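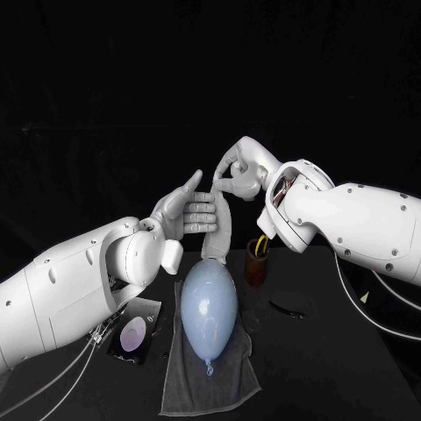

21 Dec 2024

Open day, Dinescombe workshop. Balloon handling on the two-arm rig, public session. Notes while I still remember the order of things.

Doors at 10. Rig powered up early and left idling so the joints would settle before anyone came in. Homed both arms twice. Left wrist came up with a small offset on the first home and none on the second. Same behaviour as last week, still no explanation. Logged under Laryea with the others.

Session plan as agreed: one balloon per run, standing on the folded grey towel, right hand pinching the top of the neck between thumb and index, left fingers pressing on the side of the neck. Hold, then release on the operator's call. Black backdrop stays up for the whole day. It helps the overhead view and keeps visitors from wandering in behind the table.

Forty runs were planned and we got through 43, the extra three by request from a school group. Four failures:

Run 6 - right hand closed early, caught the rubber with one fingertip only, balloon rolled off the towel.
Run 17 - left hand arrived late. Pinch held by itself for a bit, then slid.
Run 18 - same again. Stopped, re-homed, carried on.
Run 31 - burst. Loud. Small child not pleased. Probably a weak balloon, as the grip log shows nothing unusual.

Towel folding matters more than I had assumed. With a single layer the knot finds the hard table and the balloon tips. Folded lengthwise it stays where it is put. I would like to try a shallow ring in place of the towel, but the towel is cheap and washes.

Pinch force left at the April setting. Tried one step lower at lunch with no visitors in the room, and the neck crept out between the fingertips every time. Put it back. The Bondus fingertips are still better on latex than the old set, though they pick up powder and want a wipe every ten runs or so. Put a cloth in the kit box.

Grip log for the day is 1121 entries, copied to the Jirkitance share. Timestamps on the left arm drift against the right by the afternoon. Correct for this before plotting anything.

Questions from visitors, for whoever writes the handout:
Can it tie the knot? (No. We tie them.)
Does it know when the balloon is about to pop? (No.)
How much does it cost? (Asked by nearly every adult. We need an agreed answer.)
Can it do a dog?

To do before the next one:
- cover for the opening at the right wrist. Fine on the bench, poor look with the public that close
- tidy the wiring under the left wrist, strain relief at least
- second towel
- move the rope line back a full pace - people lean
- find out why the left arm homes differently from cold

Powered down at 4. Arms parked, leftover balloons in the drawer under the bench.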